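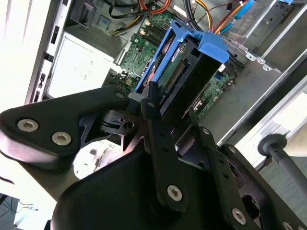

The interior of an open desktop computer tower.

Vavix Adds Desktop Towers to Office Equipment Service Plan

February | By Manouchehr Shahbazi
2 min read

OLNESS — Vavix will extend its office equipment service plan to desktop computer towers, the company said today. The plan previously covered printers and network switches only.

Covered towers will be inspected every 4 months. Each inspection includes dust removal, a fan speed check and a test of the power supply under load. Parts that fail the test are replaced from stock held at the Habte depot.

Contracts run for 12 or 18 months. Customers with an active printer contract may add towers at any time — the end date of the existing contract applies to both.

Service records will be kept in Jilik, the company's work order system. Customers can export the records as a spreadsheet.

The extended plan is open to offices in 23 postal districts. Laptops and rack servers are not covered. Requests for a quote should state the model and age of each tower.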